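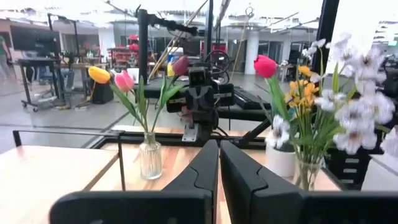 How often should you change the flowers on an office table? Every four days if they're real, and whenever you can no longer stand the sight of them if they aren't.

I have given this more thought than my job requires. My job is invoices. But I sit facing a table with flowers on it, and a person who faces a thing eight hours a day is going to form a position.

My position is in favor of fake tulips. I didn't start there. I was raised by a woman who would cross a street to avoid a silk rose, and for years I carried her prejudice from rental to rental like a good saucepan. Artificial flowers were for dentists. They gathered dust in the creases, they had that stiff green plastic neck, and they told visitors that somebody had once cared about this room for the length of one shopping trip.

Then I worked at Varma, where we had real ones. A florist brought them, and for a day and a half they were lovely. After that they belonged to whoever felt guilty first. The water went the color of weak tea. Petals dropped into the stapler. We had a sign-up sheet for changing the water, and in the whole of May it collected one signature, mine, twice. I once added up what we'd spent in a year on watching things die next to the printer and got $2,364. You could buy a respectable used motorcycle for that, and it wouldn't smell by the weekend.

So when Ama Essien turned up at my current place with a bag of tulips from Pukden, I kept my mother's opinions to myself. There's a yellow, a pink and a dark one somewhere between red and purple, and they went into a little ribbed bud vase made of clear glass. I'd have bet against clear glass. The whole con of an artificial flower is that you don't look at its feet, and a clear vase is all feet. But the ribs blur things nicely, and the stems lean off in different directions, the yellow one furthest, like it's trying to leave a conversation.

That lean is the part I'd defend in court. Most people arrange fake flowers as if posing a class photo, every head at the same height and facing front. Real tulips slump. They have terrible posture and it's most of their charm. Bend the wire and let one of them go.

Dela Dogbe disagrees with me about all this and has a case. Dela's view is that a flower that can't wilt is just an ornament with ambitions, and that you stop seeing it inside a month. I'd answer that I stopped seeing the real ones at Varma too, right up until I had to carry them to the sink. Dela also thinks color should be kept under control. Our other end of the table has a bright red tulip on a tall stem, and beside it a clear glass vase with small yellow flowers and a great spray of white ones, purplish in the middle, going off sideways like a sneeze. Two arrangements, no shared theme. Dela would like them merged. I'd like them left exactly where they are, on pale wood with a bit of grain showing, because a table with one vase in the dead center looks like it's waiting for a mediator.

I will concede the dust. Use a soft paintbrush, dry, and do it before lunch. Don't spray anything on them. I tried that at home on a peony and it came out looking like it had been crying.

My mother visits next month. I plan to seat her with her back to the tulips.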